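Why I still haven't chosen a desk

I have been meaning to buy a desk for 2 years. The old one came with the flat, leans to the left and has a drawer that opens only if you lift the whole thing by the corner. I keep takeaway menus in it, and a key to something.

In November I finally went to Sornum, the big furniture place past the ring road. They had 52 desks on the first floor, according to the sign by the stairs. I sat at most of them. After the ninth or tenth you start typing on nothing to see how your elbows feel, and a couple with a pushchair moved away from me quite quickly.

The one I liked was called the Laltness. It cost 1,318 pounds, delivery extra. I had budgeted some 400, and thought that was showing off.
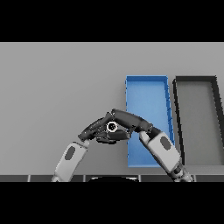

Light grey top, nice and flat, two arms over it.

Grey is what I keep coming back to. White shows the tea and oak makes the room look like a solicitor's. My sister says black, but my sister doesn't dust.

The next idea was second-hand. A man in Clovus was selling a Van der Linden, "barely used", with a photo taken from so far off that it was mostly carpet. I wrote to him at ten past eleven at night and he answered at once, which put me off. Then I measured the stairs, and that put me off more.

So I've folded a menu in four and pushed it under the short leg. The drawer has stopped opening altogether now. If anyone has a view on trestles, the comments are open.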